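The Trial Arm
Print this story | E-mail this story
Feb 13, 2021
By Roksolana Horobets

The arm came in two boxes from Lokard, with a sheet of foam between them and a form for Iwona to sign. She signed it on the bonnet of the van. The driver wanted the foam back.

It was on trial for 6 weeks. After that the Ginulwood packing shed could keep it for 449 pounds a month or send it home. Soledad Bautista had read the terms twice and put them in the drawer with the seed catalogues.

"It says soft fruit and delicate goods," she said. "What do they call delicate?"

"Eggs, I expect," said Iwona.

They bolted it to the end bench. It had white fingers, rounded at the tips, and it came with a small camera that looked out along them. The picture went to a screen by the door. Yevdokiia, who had packed by hand at that bench since the shed opened, pulled up a stool in front of the screen and ate her sandwich.

Iwona typed in the grip she wanted. The handbook gave a scale and she chose four. She put out something red, pressed the green key and stood back.
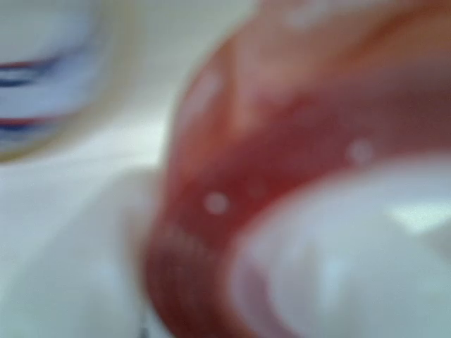

The view on the shed screen, grip set at four.

"Too close," said Yevdokiia. "I can't see what it's doing."

"It isn't for you to see. It's for the arm."

"Then why is there a screen?"

Iwona looked in the handbook. There was a page about the screen but it only told you how to clean it.

Soledad rang Lokard in the afternoon and got a woman called Yulan Xue, who was polite and had clearly been asked everything before. Yes, you could move the camera back. No, that was a different bracket. The bracket was extra. Bruising would show by the next morning if it was going to show at all, so they should leave a test tray out overnight and cut the fruit in half.

"And if it's bruised?"

"Go down to three," said Yulan Xue.

They left a tray on the sill. Yevdokiia packed a second tray herself, without being asked, and set it down beside the first. She wrote her initials on the edge in pencil.

In the morning Iwona got there early and cut up both. She did it on the draining board with the light on, and she looked at each half for a long time. Then she put the pieces in the pig bucket and washed the knife.

"Well?" said Soledad, coming in with her coat still buttoned.

"One bad in each."

Yevdokiia hung up her scarf. She went over to the end bench and looked at the white fingers, then at the screen, and wiped the screen with her sleeve.

"Order the bracket," she said.

More stories
The Tkachenko Orchard
Seven Hundred Jars
A Lift to Fidier
August, With Wasps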